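06/07/2020

# Collecting Demonstrations for a Two-Arm Sorting Task

## What we set out to do

Our group had to build a set of examples for a learning system that moves small containers from a counter into a basket. The system learns by copying, so every example is one full run done by a person steering the arms. We worked in the kitchen lab in Prirutville and used the Olier recording software, which saves the camera views and joint positions together.

The plan was 16 runs per session. We did not reach that in the first two sessions. Most of the lost time went to the Homov controller, which had to be restarted whenever one arm hit its joint limit.

## Setup

The objects are yogurt cups with peel-off lids. We picked them because they come in several prints and they roll when they lie on their sides. The target is a turquoise basket with holes in the floor and walls. Each arm has a two-finger gripper, and each wrist has its own small camera.

Before each run we changed the starting layout. Some cups began upright and some on their sides, and the basket moved to a new spot. We wrote the layout number in the log before touching the controls -- doing it afterward led to mistakes.

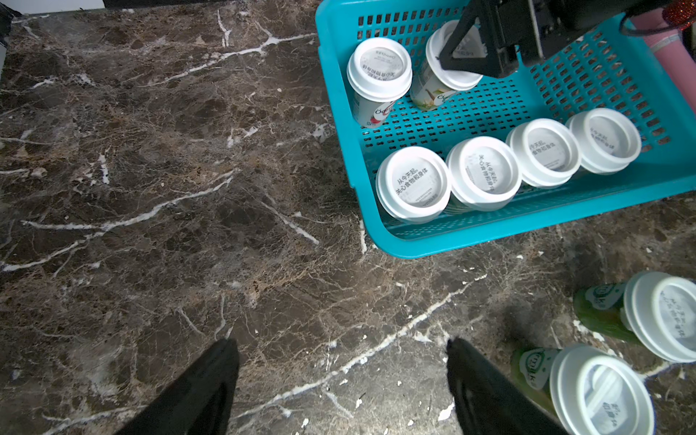
Kojo Annan asked whether we should keep the runs where a cup slips and gets picked up again. He said that a learner which only sees clean grasps has no way to know what to do after a bad one. We had been deleting those runs. After talking it over we kept them, with a "retry" tag in the log, and only threw out runs where the software had dropped data.

## What we collected

We ended up with 42 usable runs, and 10 of them carry the retry tag. Almost 10 more were recorded but had gaps in one of the wrist camera streams, so they are stored in a separate folder and were not used.

The two operators did not work the same way. One closed the gripper slowly over the lid, and the other came in from the side and gripped the body of the cup. Both are in the set. We did not try to even them out, and the operator's initials are in the log for each run.

## Problems

- Dark counter. The black fingers were hard to pick out against the brown marble, so we added a lamp from the second session on.
- Clock drift between the arms. The Antunes script fixes this, but it has to be run before the files are renamed.

## Next steps

Training starts once the labels are checked. We plan to record a second set in October with a different basket.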